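4. Setting up the Pritano shelf label printer

4.1 Before you switch it on

The box says the printer is ready in 6 minutes. Allow 15, and longer if the roll has been stored somewhere damp. Our copy of the maker's leaflet also claims any label stock will do. We tried three and only the Trirach matt roll fed straight.

1. Open the lid and take out the card packing. There are two pieces, and the leaflet shows one.
2. Drop the roll in with the labels facing up.
3. Pull a hand's length through the slot and close the lid until it clicks.

Caution: do not tug the labels backwards. The guide pin bends easily and Clandside will not replace it under warranty, whatever the sales page suggests.

Small bottles and caps kept together in a bag are best labelled on the bag first, then one by one as they are put away.
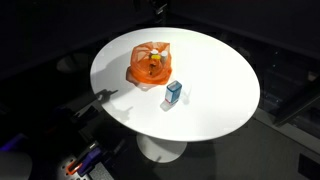
4.2 Printing a test label

4. Hold the feed button until the light turns green. If it flashes, see fault 11.
5. Print the test pattern. The lines should be sharp right to the edge — "slightly soft" is not normal, even if the helpline tells you so.
6. Stick the label on a clean surface and leave it overnight before trusting the glue.

Note: the "smart" size setting guesses badly. Turn it off and type the width yourself. Code 323 restores it if you change your mind.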